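Community Help Desk > Family and School > Prevention Programs

How should a small parent association choose a drug prevention program for middle school students?

Posted by Restside Parent Association

Our association supports a middle school of 804 students in grades six through eight. The school has asked us to recommend a substance use prevention program for the coming year and has set aside modest funding for it. In the past, the school relied on a single assembly each May, at which an outside speaker addressed all grades together. Teachers have told us that the assembly was well received, but no one has been able to say whether it made any difference to what students know or do.

We have received proposals from two providers. The first, Sodness, offers 11 classroom lessons taught by the school's own teachers, who would attend training beforehand. The second, Omik, offers a one-day event with displays, a film and a panel discussion. The second proposal costs less and asks very little of the staff. Several parents prefer it for that reason.

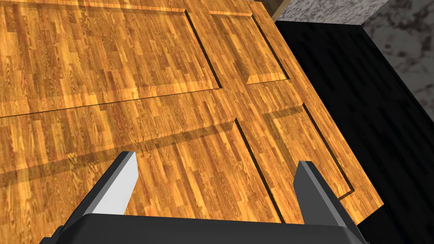 Wood panel with four recessed sections.

We would be grateful for guidance on the following points. Is there a recognized way to judge whether a program is supported by evidence? Should parents be included in the program itself, or only informed about it? Finally, is it appropriate to ask students about their own use of alcohol or other substances in order to measure results?

Posted by Ziółkowski Family Resource Center

Our center advises schools on the selection of prevention programs, and the situation you describe is a common one. We offer the following guidance.

On the matter of evidence, we suggest that you write to both providers and request any published evaluation of the program in the form in which it would be delivered to you. A satisfaction survey is not an evaluation. You should look for a study that compared students who took part with similar students who did not, and that followed both groups for at least a year. Please also check the ages of the students studied. A program tested with high school students may not suit sixth graders.

In general, single events and talks that depend on fear have a poor record. Programs that run over several weeks and allow students to practice making decisions, handling pressure and managing stress tend to do better. Many also correct the common belief among young people that most of their classmates drink or use other substances. The lesson-based proposal is closer to this model, although its format alone does not prove that it works.

Cost should be considered over the full period.
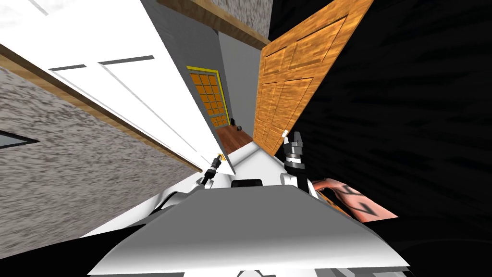 Teacher training, substitute coverage on training days and replacement workbooks are often left out of the first quotation. Ask for these in writing, together with the price for a second year. Staff turnover should be discussed as well, as a new teacher will need to be trained before taking over a class.

With regard to parents, we recommend including them. Short evening sessions on setting clear rules, listening without judgment and knowing where a child spends time can support what is taught in class. Attendance is usually higher when child care is provided and the session ends by 8 p.m.

Student surveys are permissible in many districts, but they must be anonymous and must follow district rules on parental notice or consent. Please consult the district office before any questions are drafted. A school of your size should also avoid reporting results for very small groups, in which individual students might be recognized.

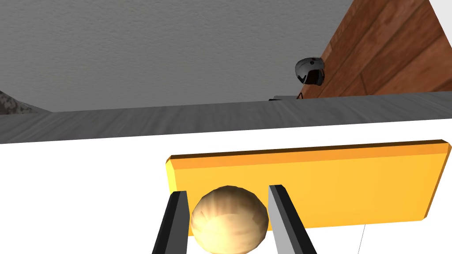

Long orange-yellow block on a white tabletop.

Posted by Lakeview_Parent2

Our school used a one-day event for 2 years and then changed to weekly lessons. The students enjoyed the event more. The lessons led to more conversation at home, at least in our household. I cannot speak to the results beyond that.

I would add that our local health department contributed $1,000 toward materials after the principal sent a written request. It may be worth inquiring before you decide on the basis of price. Applications in our county close in the spring, and the form asks for the name of the program, so the choice has to be made first.

Posted by Restside Parent Association

Thank you for these replies. We have written to both providers to request evaluations and full costs, and we will raise the question of a student survey with the district office.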